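4. Bagging up the takeout

Okay, this is my favorite part of the whole Nanemero pickup guide! Grab a paper bag with handles and get it standing open on the table before you touch any food.

4.1 Push the bottom flat with your fist (corners too, don't be shy).
4.2 Stand the bag near you so you can see right down into it.
4.3 Heaviest container goes in first, lid up.
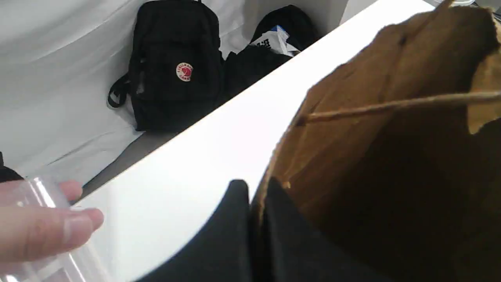
Fig. 7. Paper bag open on the table, clear container in hand.

4.4 Lower each container in level, and keep the twisted handle out of the way while you do it.
4.5 Napkins and forks go on top.

Note: a slightly ragged rim is fine, I use those bags all the time.

Caution: soup gets its own bag! Ask Konrad Tokarz about his car seats.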